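Warum passen Pappbecher ineinander?

Von Hsiu-ying Ng, Kinderseite Altden

Nimm einen Pappbecher in die Hand und schau ihn von der Seite an. Oben ist er breit, unten ist er schmal. Die Wand steht also ein bisschen schräg. Diese Form hat einen Namen, sie heißt Kegelstumpf. Das ist ein Kegel, dem man die Spitze abgeschnitten hat.

Wegen der schrägen Wand kann ein Becher in den anderen rutschen. Der schmale Boden findet leicht den Weg durch die breite Öffnung. Wenn die Wand ganz gerade wäre, wie bei einem Rohr, dann würde der zweite Becher oben stehen bleiben. Man sagt auch: Pappbecher sind stapelbar.

Warum ist das praktisch? Stell dir vor, deine Schule in Bendstead macht im Mai ein Fest und braucht 222 Becher. Einzeln nebeneinander füllen sie mehrere Tische. Im Stapel passen sie in einen Karton.

Schau jetzt auf den oberen Rand. Er ist nach außen gerollt und fühlt sich an wie ein dünner Ring. Der Rand macht den Becher stabil, und deine Lippen haben es angenehmer beim Trinken.

Manchmal kleben zwei Becher fest zusammen. Zwischen ihnen ist dann fast keine Luft. Wenn du ziehst, muss zuerst neue Luft hinein, und das geht langsam. Drehe den oberen Becher ein wenig und ziehe dabei vorsichtig. Drücke nicht zu stark, sonst bekommt die Pappe eine Falte. 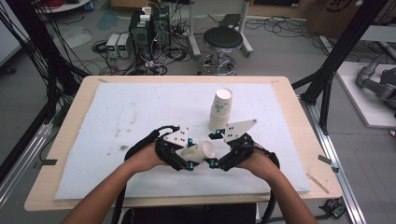 Ein Stapel und ein einzelner Becher
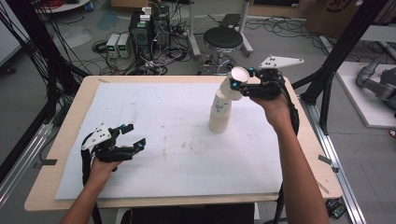 Du kannst zu Hause einen Versuch machen. Du brauchst 17 Pappbecher und ein Lineal. Miss zuerst die Höhe von einem Becher und schreibe sie auf. Stelle dann den zweiten hinein und miss wieder. Um wie viel ist der Stapel gewachsen? Nun rate, wie hoch alle zusammen sein werden, und prüfe es nach.

Ein kleiner Tipp: Der erste Becher zählt mit seiner ganzen Höhe, alle anderen nur mit dem Stück, das oben herausschaut.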